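About Us

Hi, and welcome! I'm Malte Seidel, and I run the Perness Evening School, which is a grand name for three rooms over a bakery in Brunanside. We teach grown-ups to do things. Some of those things are useful (fixing a hem, keeping the books for a small business, getting an old computer going again) and some are just nice to know on a rainy evening, like how to read a choral score or what to do with too many plums. 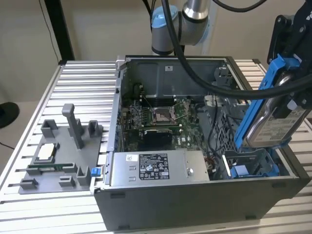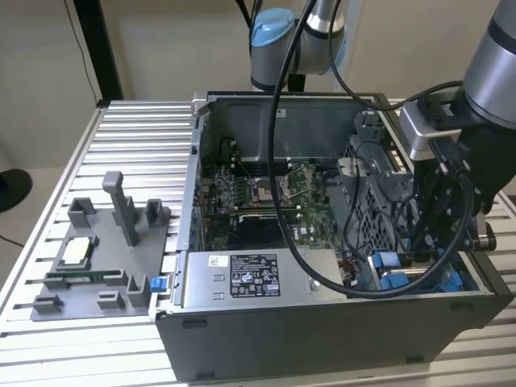
Desktop towers with the side panel off.

I didn't set out to start a school. I was a bookkeeper for a flooring company called Melis, and I was pretty happy there, and then they moved the office two hours up the road and I had a think about my life. My neighbor had been asking me to explain her tax forms for years. Then her sister wanted to come too, and then the sister's whole walking group, and at some point I had 11 people squeezed in my kitchen eating all my crackers and asking really good questions about receipts. So I rented a room. It had one window and smelled of cinnamon all day long, and I loved it right away.

The name comes from the street we started on, Perness Lane. We left the lane after the second winter (the roof, don't ask) but by then it was on the sign and the mugs and I wasn't going to pay for new mugs.

What we teach

The list changes every term, so please check the schedule and don't go by what your cousin took two years ago! The regulars are bookkeeping, sewing and mending, beginner and not-so-beginner German, computer repair, bread, home wiring basics, and the choir, which is technically a class in reading music but let's call it what it is. We also run one-off evenings when somebody in town knows something good. Last year we had a night on sharpening kitchen knives that ran so long the bakery staff were arriving for work as we locked up.

Most courses run one evening a week for a term. You don't need to have finished school, you don't need a certificate in anything, and you don't need to buy fancy stuff before you come. If a class needs materials, the course page tells you what's included and what to bring. For sewing, bring something you'd like to wear again. For bread, bring a clean towel and a container with a lid that closes properly. Every term someone carries a bowl of dough home on the bus with a plate on top and every term we hear about it later.

Who teaches here

People who do the thing for a living, or did until they retired. I care about that a lot. I also care that they can explain it without making you feel silly, and that's much harder to find. Before anybody teaches a full course they do one trial evening with me sitting in the back, and I take the class as a proper student. I have sewn some truly awful aprons this way. I wear them, too.

I still teach bookkeeping myself. It's the beginner course, the one with the shoebox, and I wouldn't give it up for anything. Bring your shoebox! You'd be amazed how many people cry a little when the last receipt goes in the right pile. Me included, once.

How we pay for it

Course fees cover the teachers and the rent. The quieter courses would never fill on fees alone, so the busy ones help carry them, and we also rent out the big room on weekends for birthday parties and meetings. We don't do discounts for booking early, mostly so that people who can only decide late don't get punished for it. If the fee is a problem, write to me or catch me on the stairs. We keep places back in every class and I won't ask you for paperwork.

There's a fall fair as well, with the rest of the street, and that one brings in enough for the heating if the weather's kind. The choir sings. The bread class sells everything by noon. The sewing class does repairs while you wait, and the line goes past the pharmacy.

A bit of a numbers brag

Roughly 200 people took a course with us last year. For a town this size I think that's wonderful! Some came once and some have been in every single term since the cinnamon room. We've had a married couple who signed up for different classes on the same night so they could share a babysitter and still have something to talk about on the drive home. We've had a mother and son in German who finished at very different speeds (sorry, mom).

Nevent

People ask about Nevent, so let me put it on here. Nevent is our sister school, over the river, run by my old bookkeeping student and her husband. They do gardening, woodwork, and upholstery, all the stuff that needs a yard or makes a mess on the stairs. We share a phone number and a newsletter, and if you're a student at one you can sit in on any open evening at the other. The accounts are separate. I know because I do both.

Visiting us

Go in by the green door to the left of the bakery and take the stairs to the second floor. There's an elevator around the back and the bakery has the key, just ask at the counter and they'll walk you round. Parking on the street is free in the evening, but please leave the spots by the flour delivery gate alone, they really will block you in. We're closed all of August. I go to the lake and don't answer email, so if you write then, be patient with me.

Enrollment for fall is open now. Come up and say hello, there's nearly always coffee on.

Page last updated 18/06/2025

Comments

plumjam_dora
Took the shoebox class in spring and I have actual folders now. With labels. My husband keeps opening the drawer to look at them.

R. in Brunanside
Is the second level of German coming back in fall? The schedule only shows beginners.

Malte
Hi R., yes! I'm just waiting on the teacher to settle on an evening. Look again in a week or so.

knitwit
The knife night needs to happen again please. I missed it and my tomatoes are suffering.

Gus
Which side of the building is the elevator on? Bringing my dad to choir.

Malte
Gus, it's behind the bakery, on the side with the bike racks. Ask for the key at the counter. Tell your dad we're short on basses!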